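Erst die Regel, dann der Griff

Wer bei Prolov einen neuen Greifversuch aufbauen will, bekommt zuerst ein Heft in die Hand. 33 Seiten, Spiralbindung, Eselsohren. Und ich gebe zu: Ich habe es an einem Abend durchgelesen, so gut ist es! Da steht, wann ein Versuch als gelungen gilt, wer den Startpunkt festlegt und dass ein abgebrochener Lauf genauso ins Protokoll gehört wie ein sauberer.

Entstanden ist das Regelwerk im Januar, zusammen mit dem Labor Amundsen. Beide hatten mit ähnlichen Formklötzen gearbeitet und kamen trotzdem auf Ergebnisse, die sich nicht vergleichen ließen. Der eine zählte jede Berührung als Griff, der andere erst das Anheben. Jetzt gilt: angehoben, gehalten, abgelegt. Dazu kommt eine feste Startaufstellung, die vor jeder Serie mit dem Plan abgeglichen wird (Form, Farbe, Platz auf dem Brett).

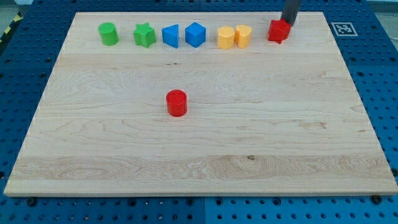 Was auf den Boden gehört

Am roten Stern ist der Greifer schon ganz nah, und gerade dafür hat das Heft ein eigenes Kapitel: Solange der Arm freigegeben ist, bleibt die Hand weg vom Brett. Gelb-schwarzes Band am Boden heißt Abstand, auch für Besuch. Eine Serie umfasst rund 500 Läufe, und nach 88 davon wird die Kalibrierung am Marker neben dem Brett geprüft, ob es gerade passt oder nicht.

Bei Virnbridge will man das Heft nun für größere Teile übernehmen. Der Entwurf liegt schon aus und hat 73 Randnotizen, die meisten zur Definition von »abgelegt«.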